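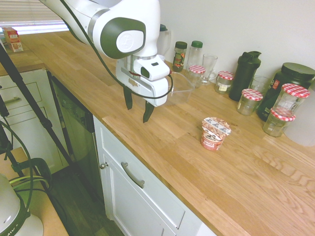

About Coltitz

Coltitz is a small company that collects examples for learning systems. We started in November with two people and one kitchen counter, and today we are a team of six. Our clients train robot arms for housework, and they need many recordings of simple actions done well.

Each recording is one short task, for example to bring a small jar to a clear container. Our operators guide the arm by hand control, and afterwards a second person checks the recording and writes a sentence for it.
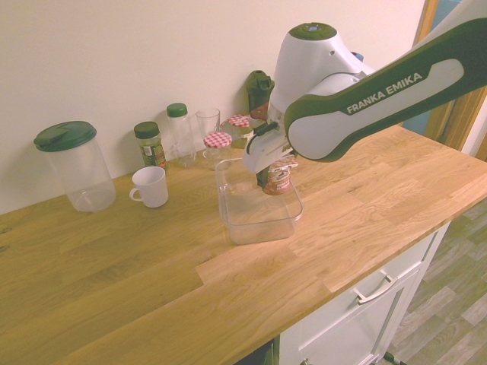 Page 2

Our first collection, Erar, has nearly 3,000 recordings in 79 tasks. We keep the failed attempts also - they are marked as failed and stored apart. Between recordings we move the objects, so that the system does not learn only one arrangement of the counter.

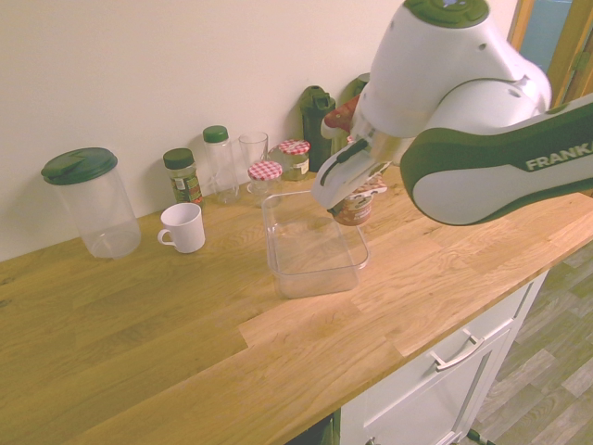 Yusof wrote to us that the failed attempts were more useful for his group than he expected, and he asked for a longer note on each one. We have added this note to all new recordings.

Waltov, our second collection, is in preparation. For access to Erar, please use the contact form.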